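Trelden students enter bin-picking contest

28/11/2023

A student robotics club at Trelden College has entered the Birkett Cup, a regional contest in which a robot arm has to pick mixed objects out of a metal bin without help.

The club meets on two evenings a week and has been working on its entry since April. Members have logged 1204 practice picks so far. Their KUKA arm works over a bin clamped at the rim, with small blocks and a piece of cloth among the things to be picked.

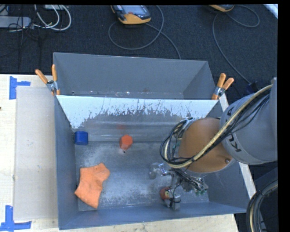
Cloth is what costs most teams their points, according to Taneck, the firm that runs the contest, which said last year's entrants dropped it or missed it far more often than any solid shape. It has asked clubs to send in their practice records before the final.

Of the last 328 attempts at Trelden, 279 ended with the object out of the bin. The club wants to do better than that with soft items and is now rewriting the part of its program that chooses where to grip.

The final will be held in Hovetti Hall, with 3 rounds for each team. Entry for spectators is free.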